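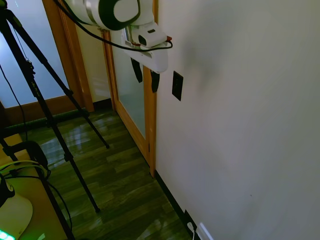 Cable routing should be settled before any two grippers are compared. A stiff cable pulls on the wrist, and the pull changes with every pose, so a gripper tested with a tight cable will look worse than it is. Leave a loop large enough for the full turn of the last joint. The black cable over the white wrist runs this way: across from the upper left, over the top, and down around the right side of the camera unit. Tape or clip the cable at the arm, never at the fingers.

Tips for comparing two grippers on a home workbench

The notes apply to small two-finger grippers of the Druvema and Covex type, on a bench arm with a wrist camera. The controller was a Rositz in both cases. Other makes will need other settings, but the order of work is the same.

1. Weigh both grippers with their fingers fitted. Enter the weight in the controller before the first move. A wrong value shows up as a slow sag when the arm holds still.

2. Set the same closing force and the same speed. If the two makes use different scales, close each one on a kitchen scale stood on edge against a block and match the readings. We used 300 grams for soft items and left it there.

3. Clean the finger pads with dish soap and water. Dry them with a lint-free cloth. Alcohol is fine on hard plastic but dulls some rubber pads.

4. Pick household items with different surfaces: a sponge, a wooden spoon, a jar lid, a folded dish towel. Mark each start position with masking tape.

5. Run every item 9 times per gripper before changing anything. Write down drops and slips separately — a slip that recovers is still a slip.

Wrist camera

Set the focus at the distance where the fingers meet the item, then lock it. Autofocus will hunt when the arm comes close to a plain surface. 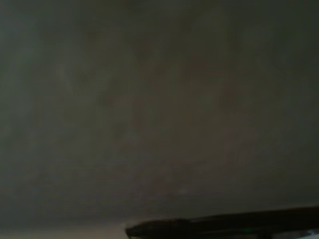
Lock the exposure as well, with the room lights as they will be during the test. Plain dark surfaces give the camera little to work with, so a strip of printed paper beside the item is a cheap help. Newspaper is good enough. Check that the fingers stay in view when fully open and when fully closed, and turn the camera bracket if they do not.

Results from our bench

Druvema: 83 percent of lifts completed. Slips mostly on the jar lid.
Covex: 90 percent. Slower to open, and the dish towel caught in the finger joint twice.

The Robles pads fit both makes and made no clear difference on the sponge. They wear quickly at the corners. Trim a worn pad square with a sharp knife and refit it with thin double-sided tape, pressed overnight under a clamp.

Updated January 2026. Pad sizes for the older Covex fingers will be added in April.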